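Zusier opens its doors in Prururton: a packing and tidying room for anyone who is moving, downsizing or just fed up with the spare bedroom

PRURURTON, August - I've been helping people put their belongings into boxes for longer than I'd like to admit, and for most of that time I've done it on their floors, on my knees, with the tape stuck to my sleeve. So I'm very happy (and a bit giddy, if you must know) to tell you that Zusier now has a proper room of its own, with proper tables at a proper height, and that you're all invited to come and use it.

The room is on the ground floor of the old Alexiou building, round the side, through the grey door. You bring a bag or a crate of whatever has been bothering you at home, we give you a table, some paper and a box, and you go away with it sorted, wrapped and labelled. Our opening sessions are for small things: the desk drawer, the hall shelf, the stuff on top of the fridge. People always want to begin with the loft, and I always try to talk them down to a drawer.

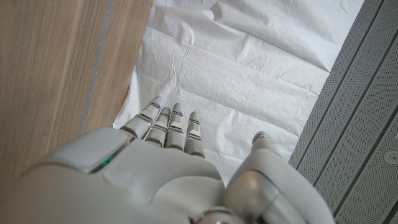

Paper is what I get asked about most, so let me get it out of the way. We use plain white sheets, with no newsprint, and we use the same ones over and over until they give up. New paper is stiff and slides about, and it doesn't hug anything. I like mine good and crumpled, like the sheet on the table there, with plenty of creases in it before a single cup goes near. Scrunch it up, open it out, scrunch it again. Children are brilliant at this part and will do it for as long as you let them!

We've got 2,000 sheets in the store cupboard to start us off, paid for by a small grant from the Nuvby fund, and I'd be delighted if they lasted us the winter. If you've had a delivery lately and there's clean packing paper in your hallway, please bring it in. Bubble wrap too, though I'm less fond of it.

A word about how a session goes. You get a table for the morning or the afternoon. First you lay a sheet down so nothing gets scratched, then everything comes out of the bag at once - yes, all of it, including the dead batteries. Then you make your piles. I don't have a clever system with coloured dots. I have a keep pile, a give pile and a pile I call "ask your sister", and in my experience the last one is always the biggest.
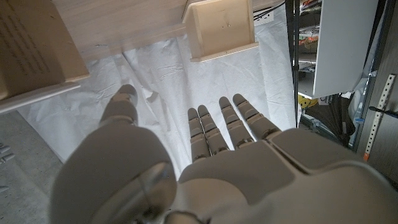
Reading time: 3 minutes

Gadisa Mekonnen, who is running the afternoon sessions with me, is much stricter than I am, and I think people will love him for it. "If you have to make up a reason to keep it, write the reason on the box," he says. "When you unpack, you'll read it and laugh, and then you can let the thing go." He's also the one to see if you've got awkward shapes to wrap, lamps especially.

Small boxes are the other thing we feel strongly about. A big box looks like good value and then you fill it with books and can't lift it. We keep three sizes, and I'd nudge nearly everybody towards the smallest. Use one that's been used before if you can get it. The old printing on the side doesn't matter a bit as long as you write your own label on the top and on one end, in thick pen, with the room it's going to.

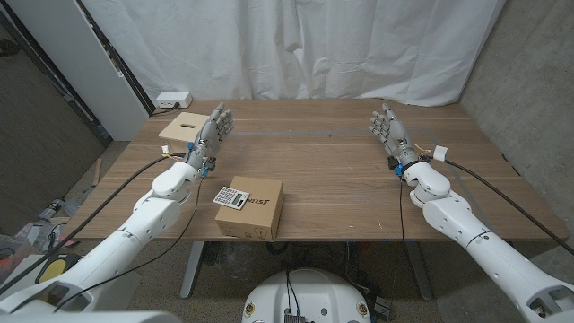 The same goes for cables, by the way. Every household has a tangle of them, and every household is afraid to throw one out in case it belongs to something. Bring the tangle. We'll set you up near a socket, you can bring the gadgets along as well, and we'll match each lead to its owner and tie a tag on it. Anything left without a partner goes into our cable tub, where someone else may be very pleased to find it.

Radymyr Stasiv has built us the shelving along the back of the store, and he'll be in for the first few weeks to mend whatever can be mended on the spot: loose lids, wobbly box hinges, drawers that stick. He won't do clocks. Please don't ask him about clocks. 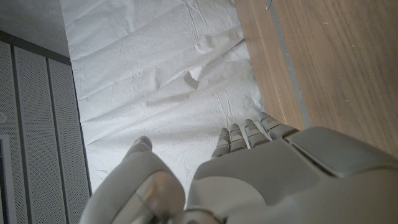 Bookings are open now for tables in the morning and the afternoon, and each one seats up to 5 people, so a whole family can squeeze round if they get on. The first visit is free. After that we ask for whatever you can manage in the tin by the door. If you can't carry your things in, ring ahead and one of us will come out to the kerb with the trolley.

We've put roughly 1,145 leaflets through doors so far, mostly at the Prururton end of town. If yours hasn't come, there's a stack in the entrance and you're welcome to take a few for the neighbours.

Doors open at half past nine, and the kettle goes on at nine. For bookings, or if you're writing something for your paper or newsletter and would like to come and have a look round, leave a message at the Zusier desk in the Alexiou building and I'll ring you back myself, usually after four.

Ends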